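Newsletter > June > Materials and Storage

Storing open adhesive cartridges over the summer

Two-part epoxy from opened cartridges accounted for most of the failed bonds logged at the Mosberg site last June. Banafsheh Ebrahimi has revised the storage sheet, and the new version applies from Monday.

Opened 50 ml cartridges are kept upright, nozzle end up, in the Tveit cabinet. Remove the used mixing tip, wipe both outlets with separate cloths and refit the original cap in the same orientation. A reversed cap carries hardener into the resin outlet and the cartridge is then scrap.

Before reuse, purge 2 g onto card and discard it. Fit a new tip and purge again until the color is even. Lap joints on the Prillex test strips are left for 200 minutes before handling.

Unopened 200 ml cartridges stay in their cartons on the lower shelf. Write the opening date on the barrel in marker, not on the carton. Undated cartridges will be removed at the end of each month.

Distlow has changed its order codes for mixing tips. The old codes still work on the order form until the end of August.

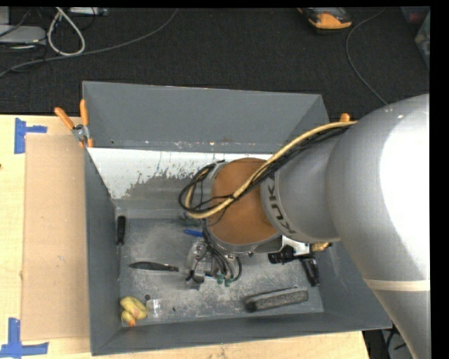

KUKA arm and grey bin on the tabletop.

Related items
Solvent cloths: new disposal bins
Torque driver calibration dates
Label printer ribbon sizes

Contact the newsletter desk | Back to top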